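Stories > Short Fiction > Work & Other Troubles

The Box Folders of Jostcombe

Niall MacLeish had folded boxes for Lornorent for so long that his thumbs had opinions about cardboard. They disliked cheap stock and damp mornings, and on the Tuesday the arms were set up on the white table, they disliked those too.

"It's a pair," said Ikeda, the engineer, who had come up from the Clollosport office with one shirt and a great many cables. "Think of them as your hands."

"I have hands."

"Think of them as your other hands."

Niall's record was 400 boxes in a shift, set one June when the radio was broken and there was nothing else to do. The arms' record, by lunch, was 2. Ikeda wrote this down with every sign of satisfaction.

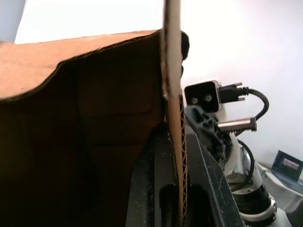 "What's it doing now?" Niall asked.

"Deciding."

"Deciding what?"

"Whether that's a flap."

Niall looked at the flap. He had never in his life had to decide. It came to him that this might be a skill, and that he should have brought it up at his last review, where he had been marked "adequate" under Initiative.

By the end of the week his job had a new title. He was a Folding Reference. It meant he sat beside the table and folded a box slowly while Ikeda asked him why.

"Why the left side first?"

"Because it's on the left."

"But before that you pushed the corner in. With your knuckle."

"Did I?"

He had. He did it every time, apparently, and had been doing it through two managers and a change of logo. That night he tried to fold a pizza box in his kitchen and couldn't. He stood there with his knuckle out, thinking about it, like a man who has been asked how he walks.

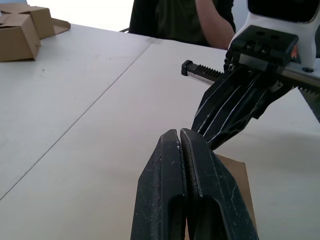 The rest of the packing room took it in their own ways. Some of them said the arms would have everybody out by winter. Others had watched the arms for ten minutes and gone back to their sandwiches much comforted. Management sent an email with the word "journey" in it and a target of 100 boxes a day, which Niall could do before his first coffee and which made Ikeda go and stand in the parking lot.

"They think it's easy," Ikeda said when she came back.

"They always did," said Niall.

It was the nearest they had come to a conversation. After that she brought him coffee, and he stopped calling the arms Them and started calling them the lads.

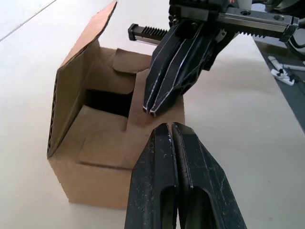
He caught himself giving advice. "Other side," he'd mutter. "Go in under it. Under it." The lads took no notice. He had trained teenagers like that, and one of them was now his supervisor.

Attempt 2,398 came late in the afternoon, with the room half empty. One arm held, the other pushed at the corner, and something in the angle of it made Niall put down his cup. It was his knuckle. They hadn't got a knuckle between them, and there it was.

The box went square. Then it tipped over.

"Did you see that?" said Ikeda.

"I saw it fall over."

"Before that."

"Aye," said Niall. "Before that it was all right."

He reached across, opened the flaps up again, and set the box back in the middle for them. His thumbs had nothing to say about it – it was decent stock, and a dry day.
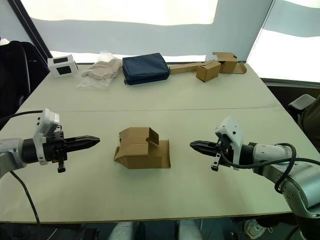 The lads and a box, between attempts.

Comments (3)

packingtape_pat: We got one of these at my work. I am now a "Process Voice." Same chair, same pay.

D. in receiving: The pizza box part got me. I had to explain to a trainee how I tie off a bag and I've been doing it wrong ever since.

mornings_only: Want to know what happened to Ikeda's one shirt. Is there a part two?

Contact us | Copyright remains with the authors | Back to top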